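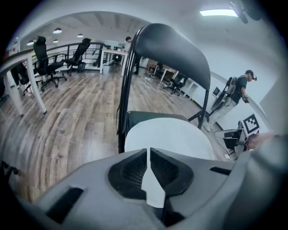

Work under way in an open office, with a handheld device in use beside the desks.

Budgeting for the handheld gripper
November | By the Equipment Desk, Judomora Review

Search this site Enter keyword Go

Organisations planning their first purchase of data collection equipment tend to begin with the price of the gripper. Experience at Hustden, where a programme of this kind has completed its first budget cycle, suggests that the gripper should come later in the discussion. The larger questions concern people, floor space and the replacement of small parts.

Hustden's original plan provided for 3 complete kits. Each was entered as a single line in the capital budget, with no separate allowance for spares, cables or printed markers. By the middle of the year the programme had raised 171 requests for minor items, most of them too small to pass through the normal purchasing route and too urgent to wait for it. The finance office has since created a consumables line, reviewed every quarter.

Two suppliers were invited to quote. Negri offered a lower purchase price and charged separately for calibration. Clesis included calibration and a loan unit during repairs, at a total of £1,445 more over the life of the agreement. Hustden accepted the second offer after comparing the difference with the cost of operators left without equipment.

Space was treated as free of charge in the first plan. The work was to be done in existing offices, among existing furniture, and no rent was assigned to it. In practice, desks had to be booked and walkways kept clear, and other departments asked for notice of each session. The revised plan sets aside 60 hours of room time a month and charges them to the programme.

Training requires its own entry. An operator who wears equipment on the back for part of a shift needs time to adjust the straps and to rest, and session lengths should be agreed before staffing is costed – a step which Hustden took only in its second draft.

Buyers are advised to request a written list of parts subject to wear, with delivery times, before signing. Hustden now attaches such a list to every order and holds one spare of each item on site.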